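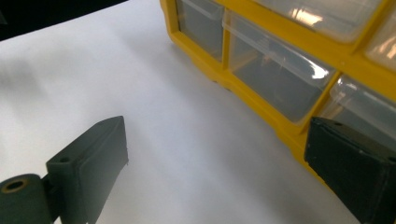

Section 4 of the Redum club handbook covers the drawer task, which looks like the easy one on the sheet and has been humbling new members since October. You hold the gripper in your own hand, you open a drawer, and the recording goes into the pile that the arm will later learn from. Set up on the white surface with the yellow organizer at a slant to you, so that its front runs away to one side and you come at the drawers from an angle. Square-on feels tidier. It also gives you recordings in which your own fingers hide the very drawer you were after, and Willy Koster has a folder of those if you want to see what despair looks like at thirty frames a second.

Before you start

1. Sign the gripper out on the sheet by the door. Your name, please, and in letters.

2. Open and close the fingers a few times with nothing between them. If one side drags, put the gripper in the tray marked Gulyás and take another. Do not oil it. We had a member who oiled it.

3. Look at the lips of the drawers. You will be pulling on these and they are smooth clear plastic, so wipe off any crisp grease.

4. Start the Storent logger and wait for the second beep. The first beep means it has noticed you. The second means it is recording.

Note: the logger makes a new folder each time you press Start. Pressing it again because you are impatient will leave you with several folders, all empty but one, and you will have to work out which.

Opening a drawer

5. Begin with the fingers apart and well back from the organizer. Hold still for 3 seconds.

6. Move in slowly. One finger will get there before the other if you are working at a slant. Let it, but don't lean on the frame.

7. Close on the lip and pull straight out along the line of the drawer. If you pull upwards it will tip, jam, and bring the whole organizer along for the ride.

8. Stop before the drawer leaves its bay. A drawer on the table counts as a failed run, however gracefully it got there.

9. Let go, back off, hold still again, press Stop.

Caution: keep your free hand out of it. Steadying the organizer "just this once" spoils the run, as the arm has no free hand and will not be getting one on our budget.
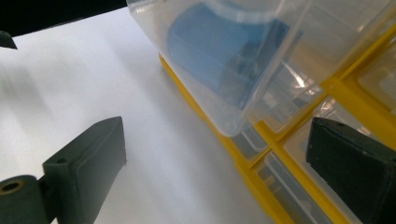
Dineo Le Roux objects to step 7 and has asked for her objection to be printed. She says a slight tilt at the end of the pull should be allowed, that everyone does it anyway, and that an arm trained only on perfect pulls will fall to bits the first time a drawer sticks. She would keep the tilted runs and tag them. She has a point, so from this version on: tilted runs are kept, with the tag TILT, in capitals, spelt correctly.

Naming and saving

10. Name the run with your initials and the run number, nothing else. Run 743 is filed as "743 finalfinal USE THIS" and can no longer be found by the script.

11. A full session is 46 runs. Take a break in the middle. Your pulls get sloppy well before you notice.

12. Copy the folder to the Pluvosham drive and check that it opens there before you wipe the card.

If the logger stops partway, go to section 6. If section 6 is missing from your copy, Vinzenz Gruber has it.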